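The Case Against the Folded Quilt

By Remzi Uysal

Most advice on small bedrooms treats the bed as a surface to be kept clear. I think this is poor use of floor area. A double bed is the largest horizontal plane in the room, and for 16 hours a day it carries no load. Bedding that is in weekly use should stay on it, spread flat. Bedding that is out of season should go in a lidded box.

The usual compromise is to fold the quilt across the lower half of the bed. A fold doubles the thickness, traps whatever is under it and puts a hard crease in the batting at the same line every day. My own cotton quilt, folded that way for 8 years, is now thin along the crease and sound everywhere else.

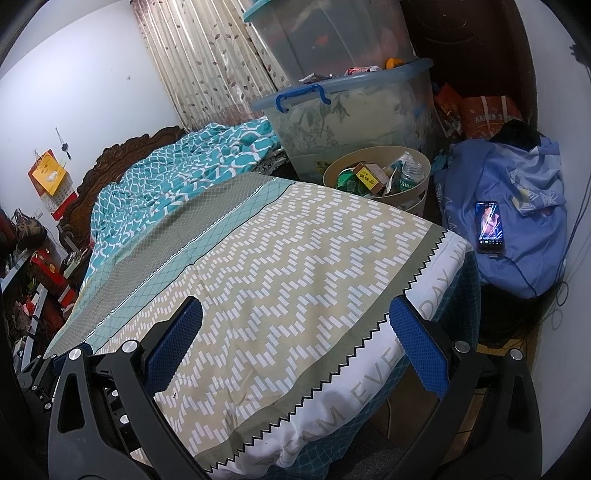 Quilt folded over a printed cushion, with clear storage boxes near the foot of the bed.

Clear boxes are the better half of this arrangement. Fabric can be identified through the wall of the box, so the lid stays shut until the contents are needed. Labels on opaque boxes go out of date by June. Handles matter too, as a large box of bedding is awkward to lift by the rim.

I have two reservations. Stacking puts the bedding under whatever is on top, and the top box has to move each time. Snacks should also be kept off the lids. Crumbs collect in the rim and drop inside when it is opened.

The blanket at the head of the bed can stay rumpled. It gets more air that way, and it will be pulled up again by night.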